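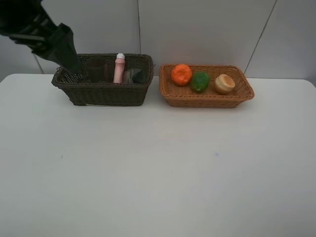
4. Première mise en route de votre machine à pain Noiphan

Ça y est, la machine est déballée, la cuve est lavée, on passe enfin aux choses sérieuses ! Comptez une matinée tranquille pour ce premier pain. La recette de base donne une belle miche de taille moyenne, parfaite pour apprendre à connaître l'appareil.

4.1 Installer l'appareil

1. Posez la machine sur une surface plane et stable, à bonne distance du mur et des rideaux. Les grilles d'aération latérales doivent rester dégagées.
2. Déroulez entièrement le cordon avant de le brancher.
3. Vérifiez que la pale est bien enfoncée sur son axe. On doit sentir un petit clic - s'il n'y en a pas, tournez-la d'un quart de tour et appuyez de nouveau.
4. Placez la cuve dans son logement et rabattez la poignée.

Attention : ne branchez jamais l'appareil sans la cuve en place. L'élément chauffant se trouve juste en dessous.

4.2 Le cycle à vide

Un passage à vide élimine les résidus de fabrication. Sélectionnez le programme 2, appuyez sur Départ et laissez tourner jusqu'au signal sonore. Une légère odeur est normale la première fois. Ouvrez une fenêtre, puis laissez refroidir couvercle ouvert pendant 40 minutes.

4.3 Votre premier pain

1. Versez 300 ml d'eau tiède dans la cuve. Toujours l'eau en premier !
2. Ajoutez la farine en pluie, de façon à recouvrir complètement l'eau.
3. Mettez le sel dans un coin, puis creusez un petit puits au centre pour la levure. Sel et levure ne doivent pas se toucher avant le pétrissage.
4. Fermez le couvercle, choisissez le programme 1 et la croûte Moyenne, puis lancez.
5. Au bout de quelques minutes de pétrissage, jetez un œil par le hublot. La pâte doit former une boule souple. Trop collante ? Une cuillerée de farine. Trop sèche, qui s'émiette ? Un filet d'eau, pas davantage.

Note : c'est le seul moment où l'on peut ouvrir le couvercle sans risque. Pendant la levée, la pâte retomberait, et ce serait vraiment dommage.

4.4 Démouler

Au signal de fin, appuyez sur Arrêt et débranchez. Enfilez des gants de cuisine, sortez la cuve par la poignée et retournez-la au-dessus d'une grille. Secouez doucement, le pain descend tout seul dans la plupart des cas. Si la pale est restée dans la mie, retirez-la avec le crochet fourni (surtout pas avec un couteau, le revêtement n'y survivrait pas).

Attention : la cuve reste brûlante longtemps après la cuisson. Ne la posez pas sur une nappe en plastique.

Laissez refroidir sur la grille avant de trancher. On sait, l'odeur est irrésistible, mais la mie a besoin de ce temps pour se raffermir !

Pour les farines de seigle et d'épeautre, passez à la section 5.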